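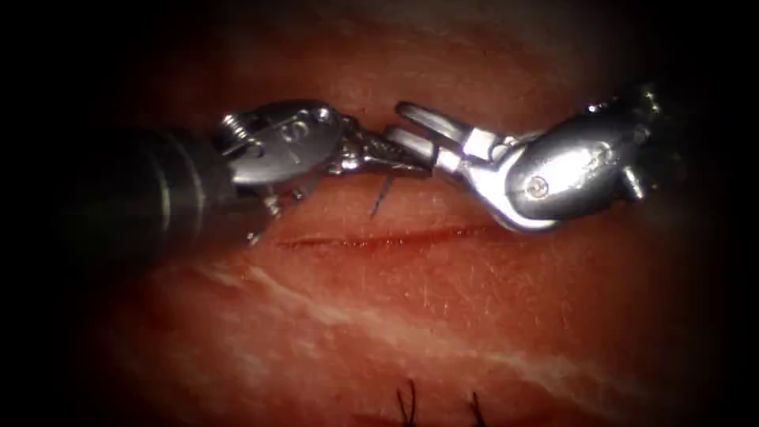 Thread hanging over the tissue, tips nearly touching.

Filed under: Training Diary
March | by Theophilus Dankwa
8 comments | 43 shares

Morning

Up before six. Rain on the walk to Ellach, and the side door was locked, so I went in through the loading entrance and signed the book there. Practice room was free until noon.

I spent the first part of the session on thread handling. My trouble this month has been the tail. I pull too much through and then have to chase it, or I leave it so short that the second throw slips off the end. Dr. Pringle told me last week to look at where the tail is lying before I move anything, and to keep both tips in the middle of the view where the light is. I tried to do that today. It slows me down. She says slow is fine until May.

Passing from one side to the other is still my weak point. If the tips come together at a bad angle I grab air, then I grab the thread too far along, and then it is twisted and I start over. I did start over, more than once. My shoulders were tight by ten and I got down and walked the hallway for a few minutes.

Late morning

Coffee, half a cheese sandwich, back in.

Moved on to closing a straight cut. The left end looks worse than the right. There is blood smeared there and the tissue is rough and stands up a little, where the right side is only a thin red line. I wrote "left end" in the notebook and underlined it. On the right I worked on the needle: point straight down, look at the spot, then go in. When the needle is tilted I end up pushing instead of turning my wrist, and the bite comes out shallow.

Two long strands lay across the top of the view and I kept wanting to tidy them. Dr. Pringle's rule is to leave the thread alone if it isn't in the way. 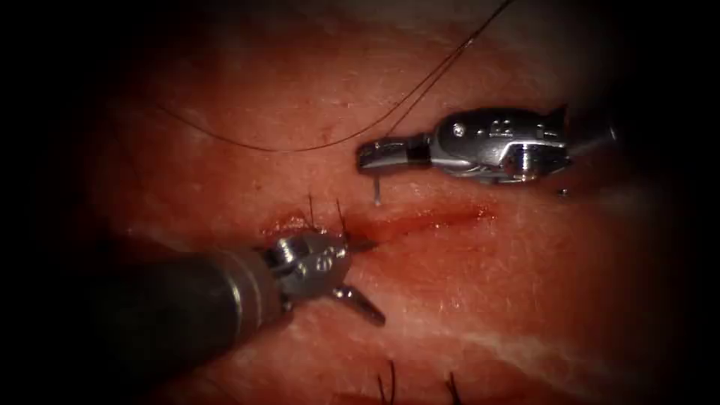

Afternoon

Clinic in Jiltonau from one. The Drakisden bus was late and I stood for the whole ride. Routine list, mostly wound checks. One man wanted to know if he could go back to laying bricks and was not pleased with the answer. Finished the letters by five and left two for tomorrow that need a phone call first.

Evening

Logged the practice time. That makes 47 hours, and I want 50 before the month is out, so one more long morning should cover it. Asked for the same slot next week.

Cooked rice and the rest of the stew. Read over the notebook while it heated up. For next time: left end first while I'm fresh, shorter pulls, check the tail, rest my shoulders before they hurt. Need a new pen. Also need to call my mother back, it was too late tonight.

Lights out at ten thirty.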